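Home | Travel | Days Out | Reviews | About | Contact

Last updated: July

Skurwood open day: is the free tour worth the drive?

I should say up front that I don't trust open days. A business that opens its doors for one afternoon has had weeks to sweep the floor and rehearse the staff. So when my sister forwarded me the flyer for the Skurwood flooring works, with its promise of "the whole story from log to lounge room", I went along mostly to see which bits of the story had been left out.

Getting there

The flyer says the works is a short stroll from the station. It's 3 kilometres, half of it beside a truck route with no footpath. I drove. Parking was on a paddock behind the drying sheds, and a bloke in a Skurwood vest waved me into a spot that was plainly going to be a bog by the afternoon. It was.

Sign-in was at a trestle table where you hand over your email address in exchange for a sticker. I asked what the email address was for. "Just for numbers," I was told. I've had two newsletters since.

The tour

Our guide was Viktória Juhász, who has worked in the finishing section for years and was easily the best thing about the day. She answered what she was asked, even when the marketing fellow at the back of the group started shuffling his feet. Someone wanted to know if the timber was all local. The flyer says "locally made", and plenty of us had taken that to mean the trees. Viktória said no, a fair share of the boards come in rough-sawn from a mill called Fekete, and they get dried and finished at Skurwood. Good on her. I'd like to see that on the flyer.

The drying sheds were warm and smelled lovely, and I could have stayed there longer than the few minutes we got. The saw hall was shut for the day, for safety. I understand that, but it does leave you with a factory tour where you never see anything get cut. We watched a video of it instead, standing up, on a screen about the size of a tea tray.

The colour room

This is what they really want you to see. Skurwood has a new range called Dresura, and a whole room has been given over to the finishes. They're very proud of the greys. There's a run of them between brown and charcoal, each with its own name and its own little card, and I'd defy anyone to pick one from the next by the time you've got them home under a kitchen light. I held two samples up at the window for a good while and still couldn't have told you which was dearer.
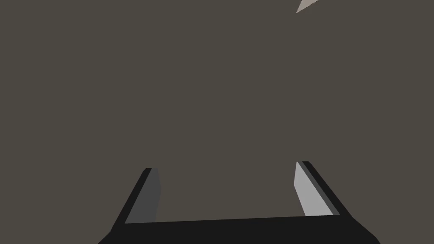

Lunch and the shop

The sausage sizzle was four dollars a go, with onions, and I have no complaints. Coffee came from a van called Suria and was good, though the queue went back past the toilets.

The shop had "open day prices" on everything. I'd written down the regular price of an oiled chopping board from their website the night before – yes, I'm that person – and the open day price was the same. The offcut bins out the back were the real bargain, and there wasn't a sign pointing to them. I filled a bag for the shed.

Would I go again?

Probably not, unless they run the saws. If you're already shopping for a floor, go, find Viktória and ask her everything. Leave the kids' gumboots in the car, eat before noon and head for the offcuts first.

2978 views | 4 comments | Share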